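El brazo que se paraba a mitad del vaso: galería de una avería

20 de agosto de 2019

Llevaba semanas prometiendo que subiría esto y al final me he liado con todo lo demás, así que va de golpe y sin mucho orden. Los que me seguís ya sabéis que ando con el montaje de Jorkora, el brazo que tiene que coger un vaso, llevarlo al grifo del dispensador, llenarlo y dejarlo delante del cliente. Suena fácil. Pues nos ha dado la lata desde diciembre, y la última avería ha sido la más tonta y la más peligrosa de todas.

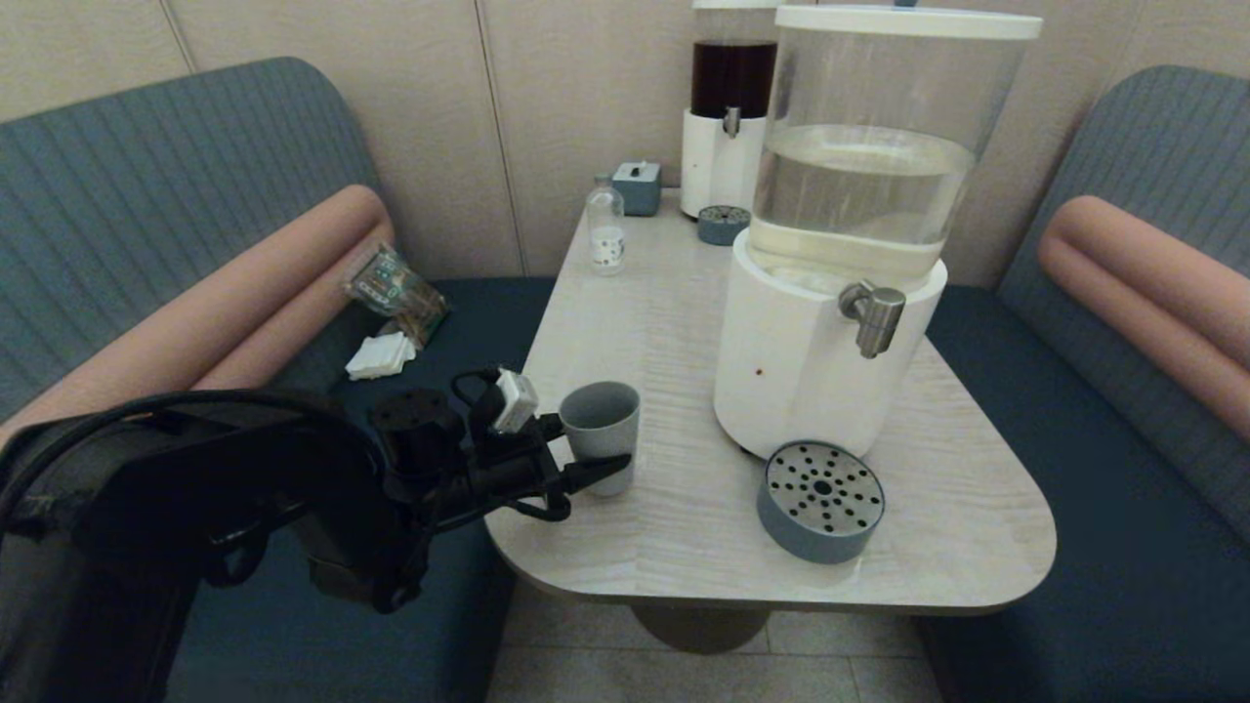 El fallo era este: el brazo se quedaba congelado en plena maniobra, siempre con la muñeca girada, y a los pocos segundos soltaba lo que tuviera en la pinza. Vaso lleno, al suelo. O a la mesa, o al banco, según le pillara. La primera vez pensamos en un corte de corriente, la segunda en el programa, y a la tercera ya estábamos todos con la fregona en la mano y de bastante mal humor (yo el primero, lo reconozco).

Lo que más me preocupaba era el agua. Un vaso que cae es un susto, pero al lado hay cables, hay gente sentada, y un suelo de baldosa mojado es una pista de patinaje. Desde el segundo incidente trabajamos con dos reglas: nadie en los bancos mientras el brazo tenga par en los motores, y la seta de emergencia al alcance de quien mira, no de quien teclea. Parece de cajón, ¿verdad? Pues no lo teníamos escrito en ningún sitio.

Fijaos en el cable negro que hace un bucle por encima de la muñeca, porque ahí estuvo mi obsesión durante días. En el papel el bucle tenía holgura de sobra. Pero en cuanto la articulación pasaba de 48 grados con el antebrazo estirado, el conector Cona empezaba a trabajar de lado, perdía el contacto un instante y el controlador lo interpretaba como pinza desconectada. ¿Y qué hacía con una pinza desconectada? Abrirla al reconectar! Venía así de serie en nuestra configuración y no lo habíamos tocado jamás.

Para cazarlo hicimos 38 ciclos seguidos, primero con el vaso vacío, apuntando el ángulo en cada parada. Falló 18 veces. Casi me alegré, fijaos qué cosa – después de tanto fallo que aparecía y desaparecía, tener uno que se dejaba repetir era un lujo.

El arreglo fue por partes. Cambiamos el conector por uno acodado de Heiskanen, con su tornillito de retención, y fijamos el cable un poco más atrás para que el giro no tirase de él. Después tocamos el programa: si se pierde la comunicación, la pinza se queda como está, cerrada, y no se mueve nada hasta que alguien pulse el rearme. Lo de la cámara blanca de encima no hizo falta tocarlo, aunque la desmontamos igual por si las moscas y perdimos una tarde entera recalibrando – esa tarde no me la devuelve nadie.

También le metimos al registro de Nivov una alarma propia para los microcortes. Antes se los comía sin decir ni pío y solo guardaba el último error, que era siempre el de la pinza y nos mandaba a mirar donde no era.

Con todo puesto repetimos la prueba: 37 ciclos y ninguna parada. El siguiente lo interrumpí yo a propósito, tirando del conector con el vaso agarrado, para ver si de verdad aguantaba. Aguantó. Me queda por revisar el segundo brazo, que lleva el mismo cable y el mismo recorrido y todavía no ha fallado, pero no me fío un pelo. Si alguno tiene un montaje parecido, que mire cómo reacciona su pinza al reconectar y me lo cuente en los comentarios, que me interesa mucho!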